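Home Blog Archive About Contact

The white board

Feb 11, 2021 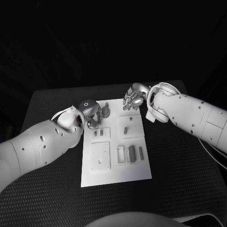
I own one table, and for most of August it had stuff on it I couldn't name. Receipts, a Paju catalog, the charger for a phone I no longer have. I decided that what I needed was a surface on top of the surface. So I cleared the lot, put down a dark mat so nothing would slide, and laid a flat white board over the middle of it. Anything that goes on the board is today's job. Anything off the board is somebody else's problem, and since I live alone that system has its holes.

I got the board from a shop in Adbridge that was closing down. They wanted 500 for a stack of 11, which I did not need, and 3 for a single one, which I also did not need but could carry home. The mat came from Fatow and has enough texture to hold on to every crumb in Dremdale. I have tried shaking it out of the window. The crumbs like it there.

The plain white does help, though. Small parts show up on it – screws, washers, the round thing that fell off the other round thing – and I've stopped crawling under the table with a flashlight. I had the sheet lengthwise across the table at first and kept knocking things off with my sleeve. Turned so the long side runs away from me, it gives my elbows somewhere to be.

What it has not done is make me finish anything. I still start a job, wander off for coffee and come back to find it waiting, only now it's very well lit. Next I need to sort out the drawer where the receipts went.

Print this post | E-mail this post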